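Cable coiling, module 4: demonstrations and segment labels

14 June 2022

Filed under: manipulation, coursework

The February post covered the arm mounts, so I'll skip those. Since then our student group, Skoltness, has moved on to the cable task in the Ceditz challenge. The task is easy to state: take one bundle of light cable, gather it into long loops and put it in the organizer. The rules allow human demonstrations as training input, and most of this term has gone into collecting them properly.

Our protocol is bimanual. Left hand holds, right hand gathers. We tried it without assigning roles and the hand-overs were impossible to segment afterwards. With fixed roles the left wrist stays fairly quiet and the right does the travelling, so the labelling script has a velocity signal it can work with.

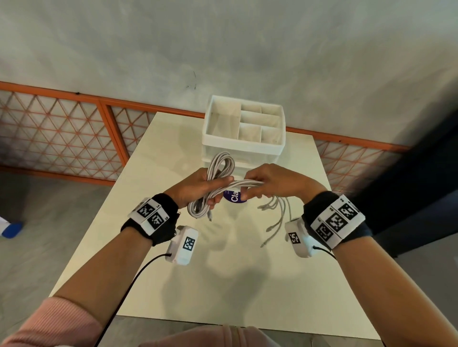
Segment boundaries are still the weak point. We use five labels: pick, shake out, gather, dress, place. "Dress" is the argument. Two of us end the gather segment when the last loop closes, and the rest of the group ends it when the right hand lets go. On a short bundle the difference is trivial. On a long one it moves the boundary enough to throw out the classifier, which then calls everything after it a second pick. I've written the release rule into the labelling guide and will relabel the earlier batch over the break.

Marker occlusion is the other problem. When the forearms converge, a marker plate can rotate away from the view and the pose estimate jumps. Darkance, our filter (named after a misread whiteboard), coasts through short gaps and rejects anything it can't reconcile on the far side. It rejected nine takes in the last batch. Four of those looked fine to me on replay, so the threshold is probably too tight.
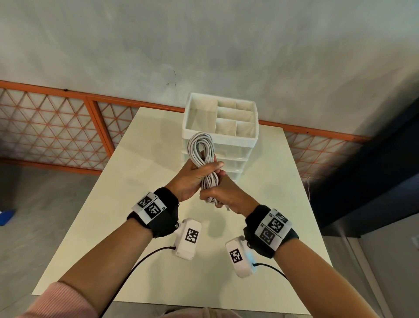
Both hands on the coil, drawer tower behind.

The Tóth branch of the code has a looser threshold and a proper log of why each take was dropped. I'll merge it once the unit tests pass on the lab machine as well as on my laptop. Loose connector ends remain unmodelled. They swing, they catch in the loops, and our cable representation has no idea they exist.

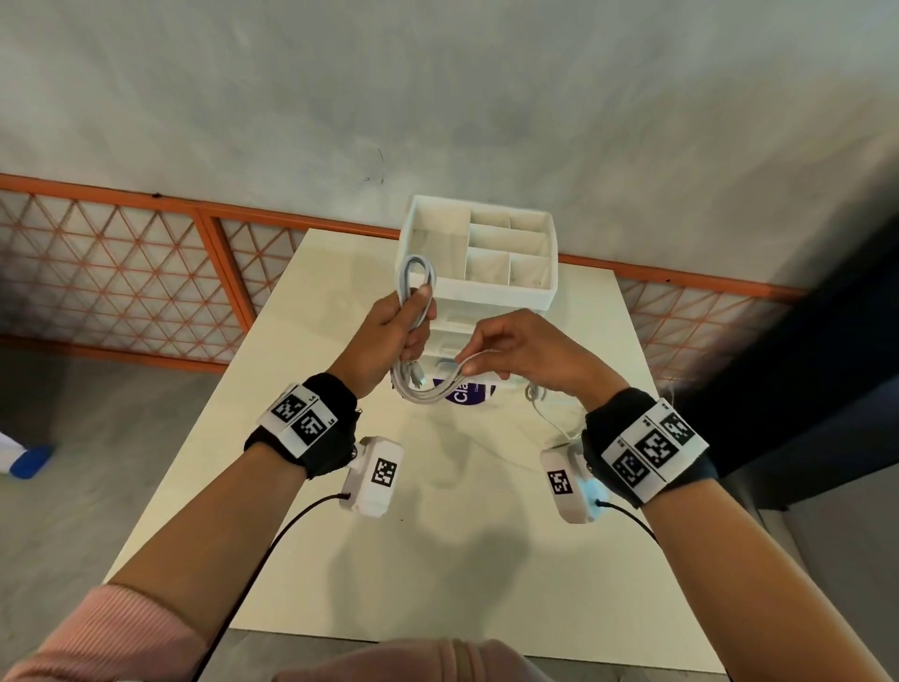

To do before the next session

Relabel the first batch using the release rule.

Merge Tóth and rerun the nine rejected takes.

Add a connector-end flag to the annotation form, even if the model ignores it for now.

Check clock offset between the left and right streams. It was 3 frames last time, and I would like to see zero before we record any more.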